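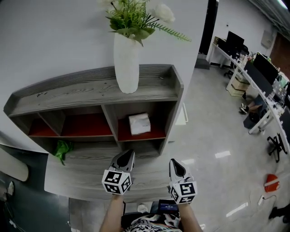 Figure 3. Collection with the Plostholm hand-held kit, seen from the operator's head camera. The marker cubes behind the gripper heads are the ones used for pose tracking. The task area is a low cabinet with open cubbies.

4.2 Collection rate and usable yield

The vendor's product sheet makes two claims that matter to a buyer. The first is that an untrained person can record usable two-handed demonstrations on the first day. The second is that those demonstrations transfer to an arm "without further correction". We take them in turn, as the evidence for each is quite different.

The first claim mostly held up. Our operators, none of whom had used the kit before, were recording complete episodes within 17 minutes of opening the case. The grippers are light and the trigger action is easy to learn. We had expected trouble with the calibration routine and had little. Soriano, who is left-handed, found the left trigger stiffer than the right, and the replacement unit behaved the same way.

Complete episodes are a generous measure, however. The sheet counts an episode as successful when the recording has been closed and written to storage. It says nothing of whether both cubes could be tracked throughout, and that is where the kit costs its users time. A cube face has to be turned towards the camera and reasonably lit. When an operator reaches into a cubby the wrist rolls, the head tips forward, and the visible faces become steeply angled or drop out of view altogether. The software fills these gaps by interpolation and does not flag them in the exported file. We found them only by comparing the export with the raw detections, a step the manual does not mention.

We therefore report yield after discarding any episode with an interpolated stretch during contact with an object. On this measure 60 per cent of episodes survived. The vendor's own figure, computed on their definition, would have been close to perfect for the same recordings. We do not suggest that the published number is false. It answers a question that few buyers would think to ask.

Glare was a second source of loss. The office used for the cabinet tasks has a pale glossy floor which throws back the ceiling lights, and detections suffered whenever a cube passed in front of one of these bright patches. The Nilholm site, with matt flooring and blinds, gave fewer failures of this sort. We did not vary lighting in a controlled way and would not want the comparison pressed too far.

The second claim we could not support. Policies trained on the filtered data were run on the Marinho arm pair at Pesholm, using the conversion script supplied with the kit. The script assumes a fixed offset between cube and fingertip. In practice the cube mount shifts slightly with use, and by the end of a session our two grippers no longer agreed with the values in the configuration file. Re-measuring by hand brought most of the error down, but that is plainly further correction. Chauvin and Dalisay repeated the measurement independently and reached the same view.

We raised both points with the vendor in February. The reply recommended a firmware update, which we installed and which made no difference to either problem. A stiffer mount was said to be in preparation. It had not reached us by July 14, 2020, when we closed data collection, and all results in Section 5 were obtained with the original part.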